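Can a machine do the fiddly jobs yet?

Monday, April 15, 2024

Readers of this newsletter keep asking when a robot will be able to load a dishwasher or tidy a workbench. The short answer is that some chores are within reach, a good many are not, and the line between the two is not where most people would draw it.

Heavy, repeated work has been sorted for years. At Gagnon, where they pack jars for the catering trade, an arm stacks 558 cartons in a shift and stops only when the pallet wrap runs out. The cartons are all the same size and they arrive in the same spot. Ask the same arm to pick up a tea towel and it has no idea where to start.

Small bench work sits somewhere in between. Piseo has been looking at the sort of jobs a lab assistant does between the interesting parts of the day: standing tubes in a rack, putting a funnel in a neck, moving a little powder from one vessel to another. A person learns these in a morning and then does them while talking.

Colleen Chisholm, who writes up the bench trials, has a list of 20 such jobs and marks each one as yes, no or with help. Putting a tube into a rack is a yes when the rack is where the arm expects it – and a no if somebody has nudged it. Clear glass and clear plastic are harder than they sound. Cameras look straight through them, or pick up a reflection and take that for the edge.

Pouring is worse. Powder clings, bridges across the stem of a funnel and then drops all at once. We tap the side without thinking. A machine has to be told that tapping is an option, and how hard.
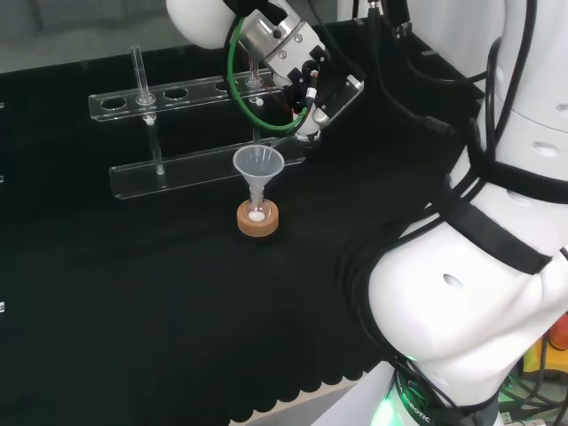
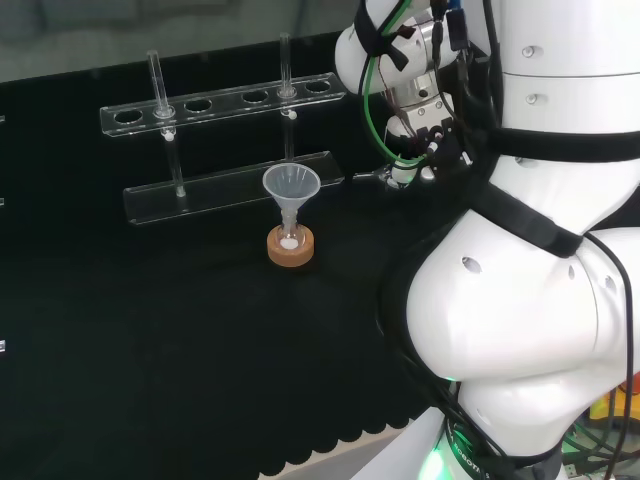
The rack, the funnel and the cork ring under the glass.

What about the shop floor?

Andik tried an arm on returns last year, opening boxes and putting the contents back on the right shelf. It managed the opening. The shelving was given back to the staff after a fortnight, mostly on account of soft packaging that sagged in the grip. They are now using the arm to flatten the empty boxes, a job no one had wanted in the first place.

And at home?

Lorkano has a kitchen test planned for June. It will cover three chores: clearing a table, wiping it down and putting cutlery in a drawer. Each will be run 100 times, with the plates left in a different place every time. We will print the results whichever way they go.

Cost is the other question we get. The grippers alone can run to around 2000 pounds, before anyone has paid for the arm or for the person who sets it up. For that money a household could have a cleaner in every week for a good while – and the cleaner would do the stairs as well.

If your own workplace has put a machine on a small job, write in and say which one, and whether it is still doing it.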